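Billus Washed Cotton Tablecloth, Small Check

Item 26 in the shop
In stock, ships in 8 days or less

I've been selling table linens since my kids were small, and this is the cloth I reach for at home. The Billus is a plain, friendly, everyday tablecloth with a tiny check woven into it and a fringe all the way around. I have two of them. One lives on the kitchen table and the other is in the wash, and then they trade places.

It's woven for me by Kerstin Hinrichs, who runs four looms out of an old dairy building and answers her phone maybe one time in five. We went back and forth on the weight of this cloth for most of a winter. The first samples were lovely but so thin that every crumb showed through as a bump, and the second batch could have been used as a rug! The one we settled on has enough body to stay put when somebody drags a plate across it, but you can still bunch it up and stuff it in a drawer.

What it's made of

100% cotton, washed once before it leaves the workshop. Most of the shrinking has been done by the time you get it, though you should still expect it to pull in a little the first time you use warm water. The fringe is the cloth's own threads, knotted by hand at the corners and left free everywhere else.

Colors

Blush, Oat, Pond and Brick. Blush is the one people write to me about, mostly to ask if it's pink. Well, sort of! It's a beige that leans pink, and it leans harder in the evening with the lamps on. If you want a real pink, get the Isah napkins in Rose and put them on an Oat cloth – my sister does this and it looks great.

Sizes

Small, for a table that seats two
Medium, for four
Large, for six, or eight if you all like each other

Measure your table and add 11 inches to the length and the width. That gives you a bit over five inches of drop on each side, fringe included, and it won't end up in anyone's lap. I used to tell people to go longer. Then I got a cat.
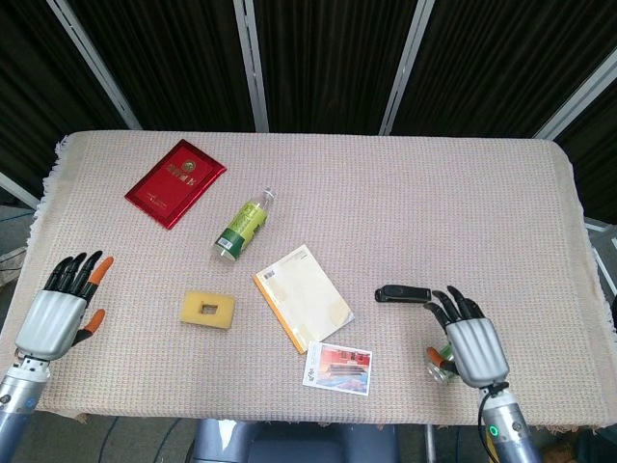 If you're stuck between two sizes, go down. A short cloth looks like you meant it, and a long one gets sat on. Modupe Amadi, who packs all the orders, will check your numbers for you if you put them in the note box at checkout (she's caught a lot of people who measured in centimeters and typed inches, me included).

Washing

Warm wash, low spin, no bleach. Shake it out hard while it's still damp and hang it over a rail. You can tumble dry it, but the fringe comes out looking like a wet dog and you'll have to comb it. I use a wide plastic hair comb and do it in front of the TV. For candle wax, put the cloth in the freezer overnight and pick the wax off with a fingernail. Red wine gets cold water and dish soap right away, and after that you hope.

I don't iron mine. If you do, iron it on the back.

Returns

Send it back within 26 days if you haven't washed it. Blush in Large is low at the moment, and Kerstin has the next lot on the loom for June.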